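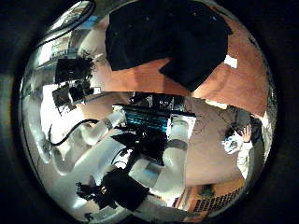

Tissu noir sur fond terre cuite, vu dans une surface bombée et argentée.

Entretenir le linge noir et les textiles foncés

Un vêtement noir perd sa couleur de deux façons. La teinture part peu à peu dans l'eau de lavage, et les fibres de surface se cassent sous le frottement. Dans le second cas, la couleur est toujours présente au cœur du fil, mais les petites fibres redressées renvoient la lumière et le tissu paraît gris. Les conseils qui suivent concernent surtout le coton, la viscose et les mélanges courants. La laine et la soie sont traitées à part, plus bas.

Avant le premier lavage

Lire l'étiquette, puis faire l'essai du chiffon blanc : humidifier un coin de tissu blanc, le presser une dizaine de secondes sur une couture intérieure et regarder s'il se colore. Si la trace est nette, laver la pièce seule les deux premières fois. Si elle est à peine visible, on peut la mettre avec d'autres vêtements noirs ou bleu marine.

Le trempage dans l'eau vinaigrée est souvent recommandé pour « fixer » la couleur. Sur les teintures industrielles actuelles, il ne fixe rien. Un peu de vinaigre blanc dans le bac d'assouplissant aide en revanche à éliminer les restes de lessive, qui laissent un voile blanchâtre sur le noir. Le gros sel n'a pas davantage d'effet sur un tissu déjà teint.

Le tri

Faire une machine de noir séparée quand la quantité le permet. À défaut, réunir noir, marine, gris anthracite et brun foncé. Les serviettes éponge, même noires, se lavent entre elles : elles perdent des bouloches qui s'accrochent aux autres tissus et qu'il faut ensuite retirer une par une.

Fermer les fermetures éclair, attacher les crochets, vider les poches. Un mouchoir en papier oublié dans une poche peut occuper une soirée entière. Retourner chaque pièce sur l'envers, y compris les chaussettes et les jeans. Pour les vêtements imprimés ou brodés, un filet de lavage suffit ; les filets Lelness à mailles fines conviennent, comme n'importe quel filet dont la glissière est protégée par un petit élastique.

La lessive

Choisir une lessive liquide pour couleurs ou pour noir. Les poudres universelles contiennent souvent des agents de blanchiment, et elles se dissolvent mal à basse température. Les traces blanches en lignes, le long des plis, viennent presque toujours de là.

Respecter la dose indiquée pour la dureté de l'eau. Trop de produit donne un rinçage incomplet et un tissu raide. Pour une demi-charge, réduire la dose d'un tiers environ. Les lingettes anti-décoloration retiennent une partie de la teinture qui circule dans l'eau. Elles protègent les autres vêtements, mais n'empêchent pas la pièce noire de perdre de la couleur.

Le programme

Laver à l'eau froide ou à 30 °C, sur un cycle court, avec un essorage modéré. Le tambour doit être rempli sans être tassé : il faut pouvoir passer la main à plat au-dessus du linge. Un tambour trop vide augmente les chocs, un tambour trop plein augmente les frottements et empêche le rinçage.

Sortir le linge dès la fin du cycle. Les plis marqués au mouillé restent visibles sur le noir et finissent par blanchir sur l'arête.

Le séchage

Faire sécher à l'ombre, sur l'envers, dans un endroit ventilé. En juillet, un après-midi en plein soleil suffit à éclaircir les épaules d'un tee-shirt. Le sèche-linge use les fibres. S'il n'y a pas d'autre solution, choisir la température basse et arrêter avant le séchage complet, puis finir sur cintre.

Pour les pulls, sécher à plat sur une serviette claire dont on est sûr qu'elle ne peluche pas. Retourner le pull à mi-séchage.

Peluches, poils et poussière

La brosse à poils courts reste l'outil le plus utile. Brosser dans le sens du tissu, de haut en bas, sur un vêtement sec. Le rouleau adhésif va plus vite mais laisse parfois un peu de colle, sur laquelle la poussière revient. Un gant de caoutchouc légèrement humide ramasse bien les poils d'animaux sur les manteaux et les coussins. Rincer le gant, laisser sécher, recommencer si besoin.

Le rasoir à bouloches s'utilise sur une surface dure et plane, sans appuyer. Éviter les coutures et les mailles lâches.

Traces blanches de déodorant

Frotter à sec avec un collant roulé en boule ou un morceau de jersey propre. Ne pas mouiller tout de suite, le produit s'étale. Si la marque est ancienne, tamponner avec de l'eau tiède et une goutte de savon de Marseille liquide, puis laver normalement.

Repassage

Repasser sur l'envers, à fer moyen, avec une pattemouille. Le lustrage, ces plaques brillantes qui apparaissent sur les pantalons, vient d'un fer trop chaud posé directement sur l'endroit. On l'atténue avec un linge humide et de la vapeur, puis un coup de brosse pendant que le tissu est encore tiède.

Laine et soie

Laver à la main, à l'eau froide, avec une lessive spéciale. Presser sans tordre. Essorer en roulant la pièce dans une serviette. Un manteau de laine noire se lave rarement : un brossage après chaque port et une nuit sur cintre, fenêtre entrouverte, font l'essentiel.

Reteindre

Une teinture pour machine redonne du noir au coton, au lin et à la viscose. Le polyester ne la prend pas, et les coutures cousues au fil synthétique garderont leur ancienne teinte. Peser le linge sec avant d'acheter : un tee-shirt de 260 g demande bien moins de produit qu'un jean. Faire ensuite tourner la machine à vide, à chaud, avant d'y remettre du blanc.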